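# Folding jersey tops so they stay folded?

**Ratih Latuheru**, 1/18/18

Hello all, I hope this is the right corner of the site for a laundry question! I moved into a smaller flat in Irwood in October and went from a big wardrobe to a chest with two shallow drawers, so nearly everything I own now has to be folded instead of hung. Jumpers I can manage, and jeans too. It's the thin jersey things that beat me, the soft T-shirt sort of fabric, because however carefully I fold them they slide about and come out of the drawer looking as if I'd slept in them.

I haven't got a table big enough, so I do it all on the bed. I've tried folding into thirds and I've tried rolling, and the rolls were lovely for a day or so and then came undone when I went digging for something underneath. Is there a knack to it, or do I need to buy those little drawer dividers? I'd rather not iron everything if I can help it (I have up to 28 tops, depending on what's in the wash).

---

**Darmawan Sinaga**

Hello Ratih, and welcome to small-drawer life! I've folded on a bed for years and it works perfectly well, but do make the bed first and pull the sheet tight. A mattress gives under your hands, and if the sheet is loose as well the cloth moves every time you press on it.

Lay one top out completely flat before you fold anything, front side down, and smooth it from the middle out towards the edges with the flat of your hand. Go slowly, as jersey stretches if you tug at it. Little creases are fine, it's the long ripples running across that you want to chase out, and they like to gather up near the shoulders. 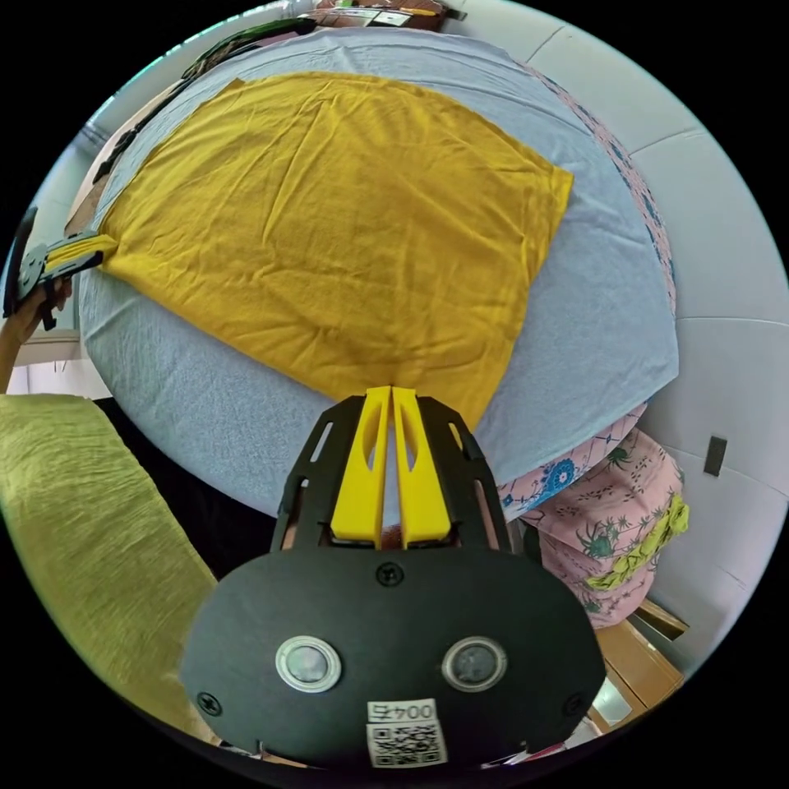 Once it's smooth, fold one side in towards the middle, sleeve and all, then turn the sleeve back on itself so it doesn't poke out. Do the same on the other side and you should have a long strip. Fold the strip in half from the hem, stopping a little short of the neck, then in half again, or in thirds if your drawers are very shallow. You want a small packet that will stand on its edge by itself. If it flops, it's too wide, so open it out and bring the sides in a bit further.

Then stand them in a row in the drawer like books and don't leave much slack. Mine hold each other up quite happily with 18 to a drawer, though yours may be a different size. I did buy dividers once, and they ended up holding batteries in the kitchen. A shoebox lid does the same job while you find out whether you like it.

Oh, and fold them soon after they're dry, if you can bear to! Ten minutes then saves a lot of smoothing later.

---

**Gandier**

just hang them, get the thin velvet hangers

---

**Rawat**

She hasn't got the wardrobe any more, Gandier! I agree with most of Darmawan's post but I'd still roll anything very thin or slippery. Fold the hem up inside out by a hand's width first, roll down from the neck, and tuck the roll into the pocket you've made at the hem. They don't come undone when you rummage. It does leave a line across the bottom, so I only do it with vests and pyjama tops.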